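Flumetti bedroom folding set - README

Notes and pictures on folding clothes on a made-up bed. Put together for the Flumetti guest rooms, kept by Géza Halász. Read this before you use the folder names for anything, they changed in December.

What's in it
- folding on the bed, dark clothes only so far
- bed linen left as is, comforter pushed to the far side
- 2 rooms, Vallejo and Badton. Badton is still half sorted

Maroon cloth on the pale sheet, comforter bunched up past it: 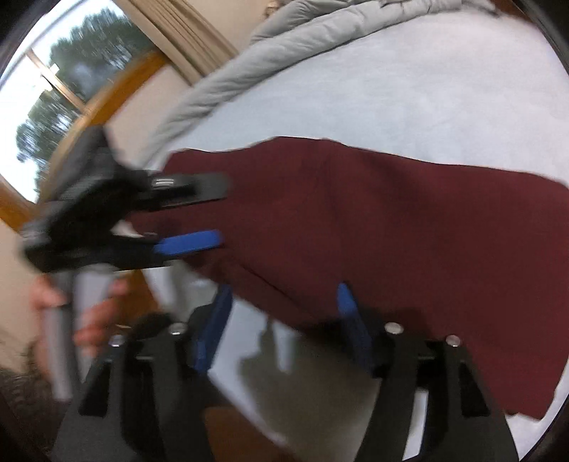
Last changed: Sunday, 9:12

Folder names go room, then item, then step. Steps are "spread", "fold" and "stack". If a peice gets refolded it stays under fold, no new step. Items with no clear name go in as "cloth" - please don't guess.

Lengthwise folds are tagged "long". Crosswise ones "short". Diagonal on the bed is fine, we tag the fold and not the way it lies. Smooth the creases or don't, both are kept.

Maroon garment, laid diagonally on the bed:
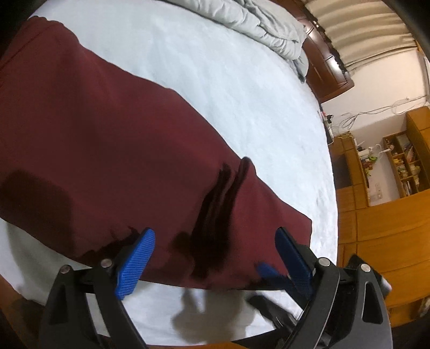 Do I have to clear the bed before folding?
Only the part you fold on. Push the comforter to the far end and leave the sheet on.

Known problems
- "maroon" and "wine" are both used for color, should be one. Will merge to maroon
- stack is thin, only 12 entries
- socks missing alltogether

Fixes and new tags to Géza, desk at Biltedent, mornings are best.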